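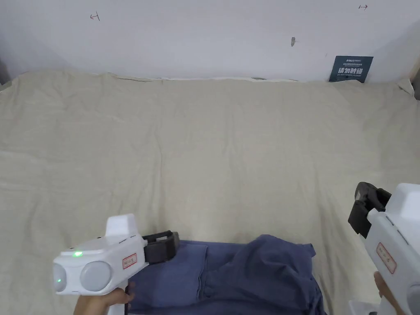 Members of the Prirkdale Shared Workshop list are advised that the folding bench built under the Grumine project will remain in its present place against the white wall through the end of April. The bench is used with the pair of handheld grippers, one for each hand, and the work at this stage is limited to garments laid on the beige cloth. The dark teal card at the back, which reads "DO NOT TOUCH, PLEASE" beneath a line in Chinese, applies to the whole bench and to everything on it. Members who need the surface for other work should write to me before moving anything.

I reply below to the points raised by Vesela Zupan, whose message is quoted for those who joined the list after it was sent.

On Mar. Vesela Zupan wrote:
> Dear all,
>
> I have reviewed the build notes for the Grumine folding bench
> and have three requests before the next work period.
>
> First, the cloth. The notes call for it to be pulled flat before
> every trial. I do not believe this is wise. A cloth on a table
> at home will have creases, and the gripper fingers should be
> tried on the surface they will meet in use.
>
> Second, the garments. We have 39 trials recorded with towels and
> only 3 with anything that has sleeves. I ask that dark clothing
> be added, as the seams are hard to make out in the recordings.
>
> Third, the charging shelf. The Rarkmont supply is still shared
> with the soldering station. Please confirm who has approved this.
>
> Respectfully,
> Vesela Zupan

With regard to the first point, the request is accepted. The cloth will be laid by hand and left as it falls. The only remaining requirement is that it cover the table under the whole working area, so that the jaws do not strike the bare surface. Section 4 of the build notes has been changed to reflect this.

With regard to the second point, navy garments are now in use. Each trial begins with the garment bunched on the cloth and ends when the operator sets down both grippers. Partial folds are to be kept in the record and marked as such; they are not to be deleted. The target for this part of the project is 106 trials, of which no fewer than 30 must be with dark clothing.

With regard to the third point, no approval was recorded. The Rarkmont supply has been assigned to the soldering station alone, and the gripper batteries will be charged from the outlet next to the Nikolovski drill press until a second supply is bought. Batteries must not be left on charge overnight.

Two further matters require attention. The spare finger pads are stored in the upper drawer of the parts cabinet and should be signed out in the workshop log. Members building a copy of the bench at home are asked to send me their table height and the distance from the table edge to the wall, as the reach figures in the present notes were taken from one operator only.

Comments on the revised notes may be sent to this list. Requests for bench time should be sent to me directly.

Ognjen Stojanovska
Grumine Project
Prirkdale Shared Workshop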